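We use cookies to remember your settings and to count visits. Accept all / Manage cookies

Speaker notes -- Folding for people who say they can't fold
Ellbridge paper evening, June. Doors 6.30, start at 7.
Print large, one side only. Sheets go out before I start talking.
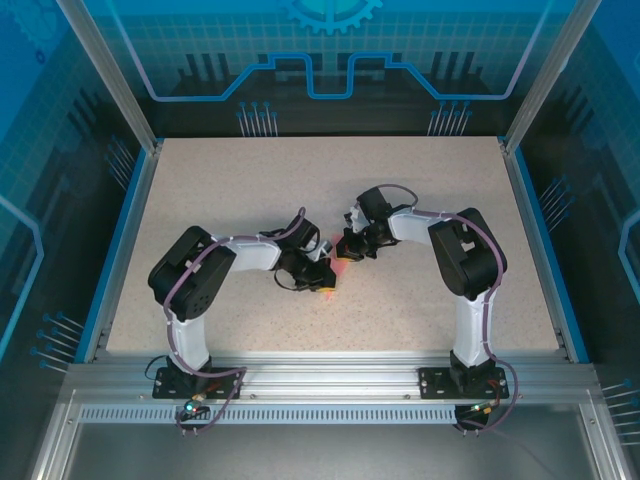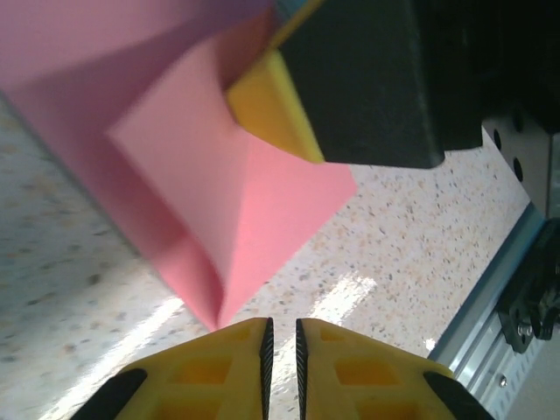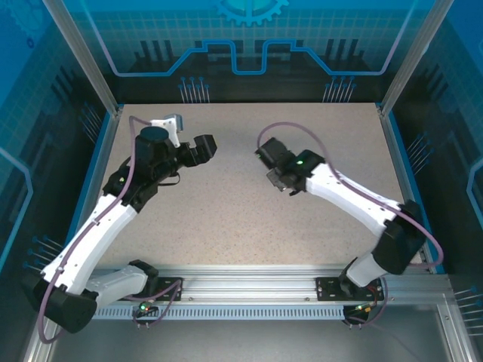

Start with the paper. Hold up a sheet of the cheap stuff and a sheet of the Vokent card, crease both and pass them along the rows. Let people run a nail over the fold before saying anything about weight. The cheap paper creases easily and forgives you, the card takes more pressure and shows every change of mind. Then go to the second picture and stay on it for a minute. Point at the sharp creases running down towards the point, and at the difference between the pink in shadow and the brighter facet facing up. It's all pink paper or card, and the folds are what give it those tones. Ask who has a desk lamp at home. Most hands will go up. Tell them to fold under it, with the light coming from one side, so they can see where the crease is going.

Next, the three folds. Valley, mountain, squash. Do each one slowly, twice, facing the room and then with my back to it so they see it the right way round. Don't name the fourth one yet. Last time I did and lost the back row.

Wait here. Walk round. Anyone stuck on the squash fold has usually not opened the pocket far enough -- show them with a finger inside, then let them do it again on a new sheet.

Points. This is where people get cross. A narrow point collects every small error made before it, so if the first diagonal is a hair out, the tip will be thick or it will split. Fold from the corner, hold the corner down, then run outwards. Don't run in towards the point. If there's a choice between a neat edge and a neat corner, go for the corner.

Mention Xuelian Zeng's notebook here. She lent it to me for the evening and it's on the side table, please ask people to have dry hands. She wrote down 294 models over the years, with the paper used and how long each took. Read out the entry for the heron: "Too soft. Tried again in card. Better legs." Pause for the laugh, if there is one.

Tables. Keep this short. A hard, flat top, wiped down, with nothing on it you don't need. Tablecloths are no good, the crease sinks in. A slight speckle in the surface doesn't matter, but a join between two boards does, and you'll feel it through the paper.

Paper to buy. The Cesik pack is 20 sheets and fine for practice. The Bühler pad is better for anything you mean to keep. Prices are on the handout, I am not going to read them out.

Second exercise if we're running on time, the boat. If it's past 8.15, skip it and go to questions.

Questions I expect: can you flatten a wrong crease (partly, with the back of a spoon), does wrapping paper work (yes, badly), what about children (start with big squares).

Finish with thanks for the hall. Spare sheets are in the box by the door, take some home. Chairs back against the wall, please.

Text and notes copyright Ellbridge Paper Evenings. Contact us | Back to top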